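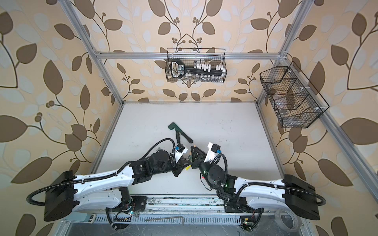

Last updated: 22 Jan 2019

I think a tool should lie where the hand can find it. My neighbor Tudur Prydderch disagrees. He wants each wrench back in its drawer before supper, and he owns 40 drawers.

I tried his way in August. Soon I stopped repairing small things, for the drawer was always one more step. Now my green wrench stays on the table – and I use it. 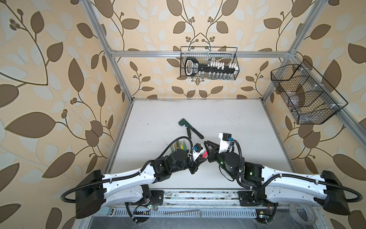
A wrench on the table, mesh baskets on the walls.

Mesh I accept gladly, as one can look into it. A closed box only makes me forget what I have.

We use cookies to improve this site. Accept | Settings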